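Gilska FX Rate Feed
Product code 533

The Gilska feed delivers reference exchange rates for currency pairs in a single file format. Rates are published at 11 a.m. and are intended for invoicing, bookkeeping and month-end revaluation. They are not dealing quotes.

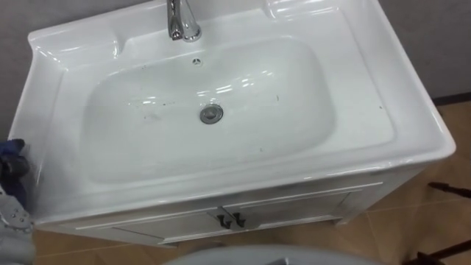
White vanity sink with rectangular basin

Specifications
Base currencies: US dollar, euro
Formats: CSV, JSON
Precision: six decimal places
Request limit: 500 per day (Standard), 1,000 per day (Plus)
History: daily closing rates, Plus only

Requests above the daily limit return an error code and are not billed. The counter resets at midnight UTC.

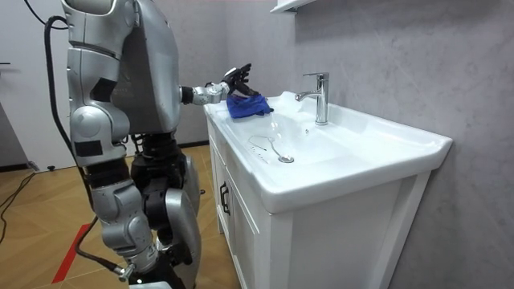
Unused requests do not carry over to the next day. Accounts can be moved from Standard to Plus at any time; the new limit applies from the next reset.

Compatibility
Works with Beltine Ledger and Pronell Accounts. The Beltine connector must be updated before the January file change. Older connectors read the date column as text.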